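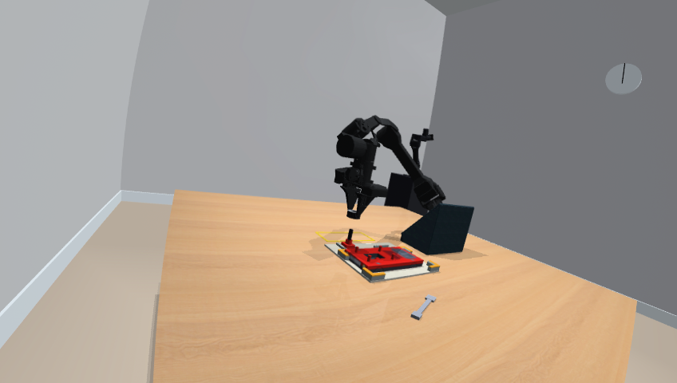
Table in the back room

Vembridge Sailing Club Forum > Racing > Spring series: start times and the new course card

leadmine_35
Has everyone seen the draft course card for the spring series? It went up on the club page last night. The first warning signal moves from 1:00 to 11:30 in the morning, and the long course now goes out around the Juveck buoy instead of turning at the harbor mark. I've raced here for a long time and I don't remember us ever using Juveck before June. The water out there in March is cold and the wind comes straight down the channel.

I'm not against it. I'd just like to know who asked for it.

tiller_tom
I asked for it, along with a few others in the big boat class. The harbor mark course is fine for the dinghies but we spend half the race reaching back and forth past the moorings. Last year we had two races where the lead boat never had to put in a tack on the second lap. That isn't much of a race.

The 11:30 start gives us time to get out and back before the tide turns.

Gistia_crew
Speaking for Gistia, we're happy with the longer leg but not with the start time. Two of our crew drive over an hour to get here. To rig and be on the line for 11:30 they have to leave home before 9. Last season we were already short-handed for three of the early races. Could we split the difference and go at noon?

leadmine_35
Noon would suit me.

tiller_tom
Noon puts the slower boats coming home against the ebb. I've done that sail in a light breeze and it took until dark. Look at the tide tables for the second and third races before you settle on noon.

halyard_hitch
I looked. At noon the second race is fine. The third race is tight for anything rated slower than 200, and the fourth is fine again. So it's one race out of the series that has a problem. Move that one and leave the others.

tiller_tom
Different start times for different races is how people end up missing the start. We tried it a few years back and four boats turned up an hour late.

halyard_hitch
Four boats didn't read the notice.

Margit Kerekes
I'm doing race committee for this series so I'll answer what I can.

The card is a draft. It stays open for comments until the end of the month and nothing is printed yet. The Juveck leg is for the cruiser class only. Dinghies keep the harbor mark and will start 18 minutes after the cruisers, so both fleets don't reach the first mark together.

There is a wind limit on the long course. If it's blowing over 18 knots at the committee boat before the warning signal, we shorten to the harbor mark for everybody. That's written on the back of the card, second paragraph.

I have no strong view on noon. I'll put both times up and go with what most of the skippers want.

leadmine_35
Thanks Margit. I had missed the back of the card.

puddleduck
Dinghy sailor here. Why 18 minutes and not 10? We sit around getting cold while the cruisers sort themselves out. In March that matters a lot more to us than it does to someone with a cabin and a stove.

Margit Kerekes
With 10 minutes the front of the dinghy fleet was catching the back of the cruisers at the first mark. We had two protests from that last spring and one of them was a real mess. If the cruiser fleet is small on the day I can bring it down. Listen for it on the radio or look at the board on the committee boat.

puddleduck
OK, that's fair. Some of us don't carry a radio so the board would be good.

mainsheet_mo
Is anybody going to mention the Juveck buoy itself? It's hard to find from the south with the sun in your eyes. When we used it last summer, Lūse sailed right by it and lost five places. I'd like an inflatable dropped next to it, something orange.

Luse_skipper
It was six places. I agree about the inflatable. (My user name won't take the ū, before anyone asks.)

tiller_tom
It's a charted buoy with a number on it. You have a GPS. Put in a waypoint.

mainsheet_mo
I have a handheld from a long time ago and a paper chart. Not everyone has a plotter at the helm. The rules don't say I need one.

halyard_hitch
An inflatable there means someone has to tow it out and anchor it in deep water, then go and get it back. With one safety boat I'd rather it stayed with the dinghies.

mainsheet_mo
Then let one of the cruisers lay it on the way out. I'd do it myself if somebody else brings it in.

Margit Kerekes
We only have 35 feet of line on the spare anchor, so it would need new line first. I'll check what's in the locker. No promise for the first race.

old_transit
Small point of history for leadmine. There's an 1828 chart hanging on the stairs at the clubhouse that shows a mark in nearly the same place as Juveck, so boats have been going around something out there for a while. My father told me the spring races went that way when he was a boy. They stopped after a bad day when two boats were blown ashore.

leadmine_35
I've walked past that chart for years and never looked at it properly. Not sure the end of that story makes me feel better about March though.

old_transit
They had no engines and no forecast.

Gistia_crew
Back to the start time. Can we have the poll up early in the week? I need to tell my crew something.

Margit Kerekes
Poll is up now, pinned at the top of the Racing section. Two choices, 11:30 or noon. One vote per boat please, not one per crew member. Skippers without a forum login can email me the boat name and their choice.

tiller_tom
Voted 11:30.

halyard_hitch
Noon.

puddleduck
Do dinghies get a vote? Our start moves too.

Margit Kerekes
Yes, any boat entered for the series. If you haven't sent your entry form, do that first.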